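3. Layout of the block task
Luana Brito, Nelli Sjöberg

The work area is a table with a green studded baseplate on the left. Loose blocks lie to the right of it and along its near edge. Block positions were drawn again for each of the 50 layouts.
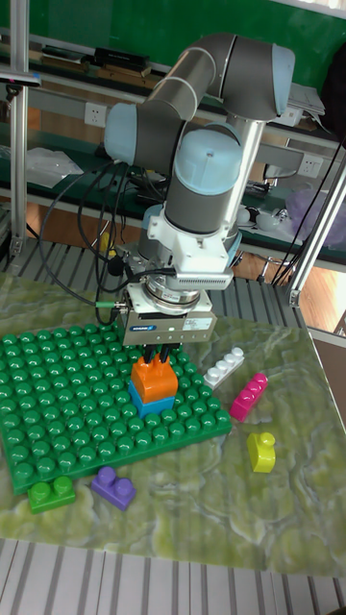 Figure 4. Orange block on blue, upper middle of the baseplate.

A stack counts as complete when both blocks sit flat – a tilted top block is scored as a miss. The time limit is 90 seconds.

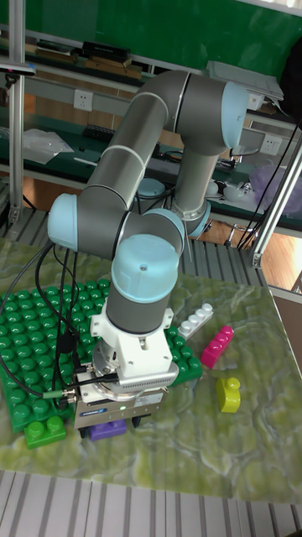

Figure 5. Purple block below the gripper fingers.

Blocks left on the mat keep their position until the layout ends.

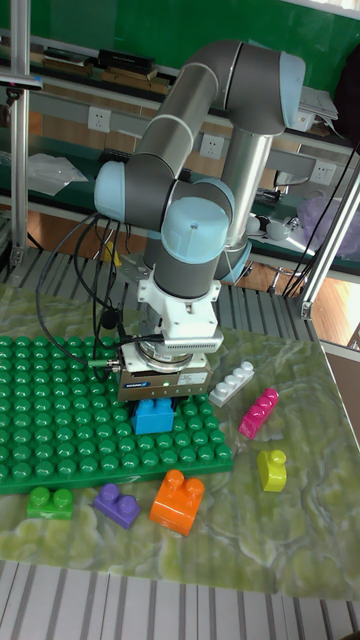

Figure 6. Blue block on the baseplate, other blocks on the marbled sheet.

Scores are listed by color in Appendix 2.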